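Features > People > The Kitchen Table Interviews

12 comments | 30 shares

Usa Kaewmanee had the kettle on before I'd even got my coat off, and she was already telling me about the hot sauce. She's been making it for 12 years, first for her sister, then for the whole street, and now under the name Lutine for three delis and a Saturday market. I'd gone over to ask how a person ends up doing that. I got two hours and a very full stomach!

"I was so bored," she told me. "I'd left the insurance job and I had all these peppers. My neighbor Volker kept leaving them on my step in bags, and you can't throw away a man's peppers."

The early batches were rough (her word was ruder). One was so hot that her sister sat in the yard for 20 minutes and wouldn't speak to her. Usa thought it was the best thing she'd ever made.

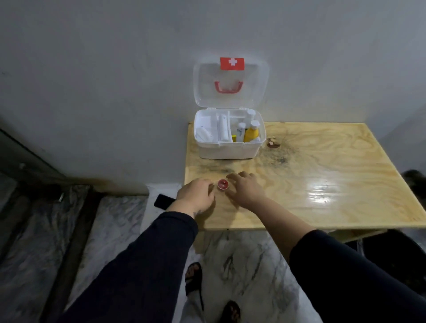 A red bottle cap on the table, first aid box at the back.

I asked what changed, and she said vinegar. She'd been buying the cheapest she could find, and then Hauwa Nnaji at the market gave her a jug of cider vinegar to try. "I tasted it and I was so mad," Usa said. "All those years! I went home and started over that same night."

These days she lets the peppers ferment for 30 days and adds roasted carrot, which I'd never have guessed. She won't say what else goes in. I tried three times.

Would she ever go bigger? She made a face. "Somebody offered me a factory. I went to look at it and it smelled like floor cleaner. I like my stove."

She'll be back at the market in May with a green one. I've had it on eggs every day this week.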